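The Gripper Build: a Gallery from the Dekthorpe Shared Workshop

Welcome to the gallery page, and thank you for wandering over from the main build log. Several of you have asked for one place to see how the gripper is coming along without having to wade through all my notes about screws, so I have finally sat down with a pot of tea and put it together. The arm itself started life on my kitchen table and moved to the workshop in November, when my wife very reasonably wanted to eat at the table again. Since then it has had the attention of Narendra Chaturvedi, who does most of the wiring, Bimla Pandey, who cuts all our soft parts and has far better hands than mine, and Santosh Rana, who wrote the part of the code that I am not allowed to touch.

We call the whole thing Kashyap, after the street where Narendra grew up. The aim has always been a modest one: a pair of fingers that can pick up ordinary household things and hold them without squashing or dropping them. Hard things were easy enough. Wooden blocks, tins, the handle of a mug (we did lose one mug, and I am still sorry, Bimla) all went well quite early on. Floppy things have been another matter altogether, and they are what has kept us busy all winter.

I have put my remarks under headings so you can skip about as you please. If you want the full drawings, they are in the Storitz folder along with the parts list, and you are very welcome to copy anything you find useful.

The fingers and their pads

We are on our fourth set of fingers now. The first three were too stiff, too bendy and too wide, in that order, and they live in a biscuit tin under the bench as a reminder to measure things. The black textured pads are what I'm proudest of, I think! Smooth pads let a strip slide out sideways the moment the arm turned, and I spent far too many evenings blaming the motor for it. Bimla suggested something with a bit of roughness to it, and we have not gone back to smooth since.

Holding a long blue strip upright

The blue strip has become our favourite thing to practise on, being long and bendy and easy for all of us to see from the other side of the room. Both pads are pressed against it with the slanted white blocks on either side, and you can see the gentle bend it takes on its way down. I do like how evenly the two fingers sit. The bench with the woven seat is there in the background too, for those of you who write in about the furniture more often than the robot (you know who you are). 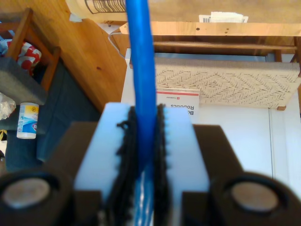 Settings we are using at the moment

A few of you are building along at home, so I had better write these down properly. The closing command for soft strips is set at 293 in our own units, and 297 is where we put it for card and thin board. Those four steps sound like nothing at all, but please do go up one at a time, as I once went straight to the higher number with a strip of foam and left a dent in it that never came out. The motor reads its position on a scale of 1000 from fully open to fully shut, and Santosh has the software wait until the reading settles before the arm is allowed to lift.

If your copy of the gripper shuts lopsided, loosen the bolts on both sides, bring the pads together by hand, and tighten a little on the left, a little on the right, and so on until both are snug. It is slow and rather dull and I usually put the radio on.

The test log

Pankaj Katiyar joined us after the new year and has been keeping a proper log, which none of the rest of us had the patience for. At the last count it held 1457 grips, each with a note of what was held and which pads were fitted. His handwriting is a good deal neater than mine, so he has also been put in charge of the labels on the drawers.

What we are working on next

Narendra wants to tidy the cable that runs back along the arm, and Bimla is cutting a softer set of pads to try on cloth. I would like to have a go at folding a tea towel before the summer, though Santosh laughs every time I bring it up. New pictures will go on this page as we get to them, and you can leave a note in the guestbook if there is some part you would like to see closer up.

Brijesh Uniyal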